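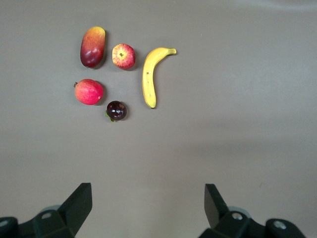 Table fruit

Table fruit is the everyday name for whole, fresh fruit that is set out to be picked up and eaten by hand, usually after a meal or at some loose hour in between. Apples, bananas and mangoes are all common choices, though a mango does ask for a knife and a little patience.

Color is a friendly guide, but only up to a point. A mango may run from yellow-orange to a deep reddish-purple on a single fruit, and the red part says more about sunlight than about ripeness, so a gentle squeeze is the better test. Small brown specks on a yellow banana are a welcome sign that it has sweetened. Apples, streaked or plain, keep the longest of the three.

In the older houses of Simevport the fruit was laid straight on the bare table, a habit the food writer Sanne Peeters remembered fondly in her household book Solleck, which gives it 17 pages and a good many recipes for whatever was left over.

See also: Fruit bowl; Ripening; Dessert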